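About Tileo

Print this page | E-mail this page

Tileo is a small group of people who make free custom content for life simulation games. We make furniture, wall coverings, floors and some clothing, and we share everything on this site without payment. The group was started by Fatemeh Fallahi, who at first only wanted a better kitchen floor for her own game. She made one with green and cream tiles, put it on a forum, and in the same week she received so many requests for other colours that she decided to open a site. The name comes from that floor.

Today we have 2,065 items in the archive. Most of them are walls and floors, because these are still what we like best to make, but the furniture part is growing. Our first complete furniture set was Caldeira, a bathroom with a round bath and a low bench. After it came Elier, which is for a child's bedroom, and last April we finished Tallenon, a big set of 80 objects for a family house. Tallenon took us much longer than we planned. The staircase had to be made again three times, and I must admit that it still looks a little strange when a Sim carries a baby on it.

All members do this work in their free time. Some of us are students, one is a nurse, and Fatemeh teaches drawing to adults in the evening. We live in different countries and we speak English together, so please excuse small mistakes in the item descriptions. If a description is not clear, write to us and we will correct it.

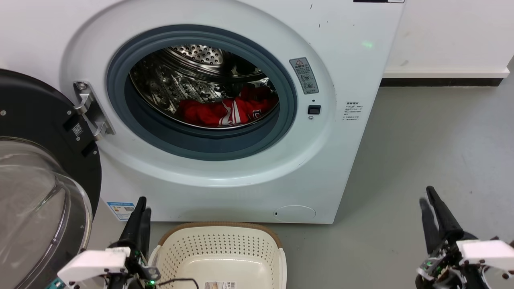 How we make an object is a question we receive very often. One person makes the mesh, another person paints the textures, and a third person tests it in the game with no other custom content installed. We work from real things in our own homes when it is possible, as we find that a real object has details which one does not invent. For the laundry room in Tallenon we looked a long time at a front-loading washing machine with its door open: the dark rubber gasket, the thick curved glass, all the small holes in the steel drum. The red clothes with white stripes we liked also, and you can find them in the game as a separate decoration in four colours. The small holes are only painted on the texture. With real holes the object had too many polygons and it made old computers slow.

We try to keep every object under a reasonable size, and each download has a text file with the price in the game, the category and the expansion packs you need. For most items the base game is enough. Please read this file before you write to us that something is missing - very often the answer is there.

You may recolour our objects and share your recolours, if you give a link to this page and do not include our mesh. You may not put our work on pay sites. For houses and lots you can include everything freely.

Requests are open again. We take up to 30 in one month and then the form closes until the next one. Pictures from different sides help us very much. We do not make weapons or copies of other creators' work.

To thank our testers, we put their names in the text file of each set they have tested. If you would like to become a tester, write to Fatemeh with the contact form and tell her which expansion packs you have.

Page last updated: May 30, 2021

Print this page | E-mail this page

This site uses cookies to remember your download list. By continuing to use the site you agree to this. Accept | Read more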